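The Ciltora Starter Kit, Reviewed

Inger Briem had reviewed 2168 household products for Clonlow Consumer Monthly, and she had been nice about 3 of them. One was a colander.

The Ciltora came in a box big enough for a dishwasher, most of it foam. According to the leaflet, you held the grippers by hand, did your housework as usual for 20 evenings, and at the end of it a robot called the Bromix would turn up and do the housework for you, in your own style. Inger read this twice. Her own style was to leave it until September.

"So I do the chores," she said to Paora Hollis, who edited the magazine and had driven the box over personally, which should have warned her.

"You teach the chores."

"By doing them."

"Only at first."

She pointed out that she lived alone, owned one good fork and had no style worth copying. Paora said he'd thought of that. He had lined up a test household, the Xia place on the other side of town, where there were children and consequently chores. Huiling Xia had agreed to it on the phone in under a minute. Inger assumed she had misheard the offer.

Huiling had not misheard. By the time Inger arrived with her notebook, the grippers were charged, the bedding was half sorted and Huiling's mother-in-law, Hongmei Hao, had already been through the manual and corrected it in pen.

"Page seven is wrong," said Hongmei. "It says fold the towel in thirds. Who folds a towel in thirds?"

"Hotels," said Inger.

"Hotels," said Hongmei, in the voice of a woman closing a file.

They started in the kids' room, as it was the worst. Inger sat out of the way and wrote down what she saw, and what she mostly saw was people working. 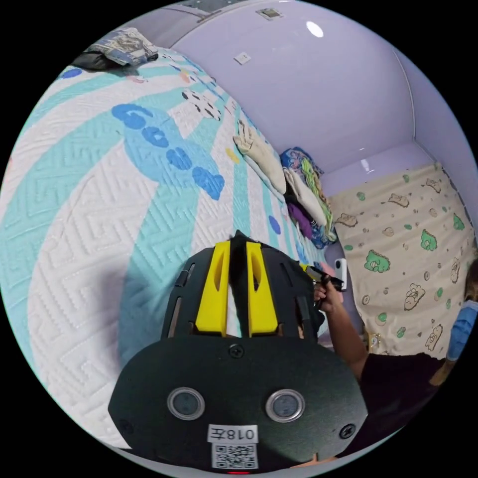 The Ciltora gripper on bedroom duty, yellow fins up.

"How does it feel?" she asked, pen ready.

"Like picking up socks with barbecue tongs," said Huiling.

Inger wrote that down. It was the best line she'd had all year and she hadn't had to pay for it.

By the second week, a certain tension had entered the training. Huiling folded in halves. Hongmei folded in halves too, but different halves. Each would wait until the other had gone to put the kettle on and then quietly refold the pile, gripper in hand, so that the machine would have the correct version. Haoran Tan from Ciltora support rang to say the data was excellent but there seemed to be two schools of thought.

"There's one," said Hongmei, and passed the phone back.

The Bromix itself arrived on the last evening. It was beige and about as tall as a letterbox. It rolled down the hall, stopped at the bedroom door and had a good look around. Then it picked up a pillowcase and folded it in half, beautifully. It put the pillowcase down, turned on the spot and rolled off to the kitchen. They heard a cupboard open and close. It came back, picked up the same pillowcase, shook it out and folded it in half the other way.

It did this until bedtime.

"It's very lifelike," said Huiling.

Hongmei watched it go round once more. "The second one's better," she said.

Inger gave it four stars out of five, with a mark off for the manual. Paora rang to ask if she was feeling all right. She said she was fine, and that the Xia house had never been tidier, though she couldn't put much of it down to the robot. Then she asked him if Ciltora wanted the box back, and what he knew about forks.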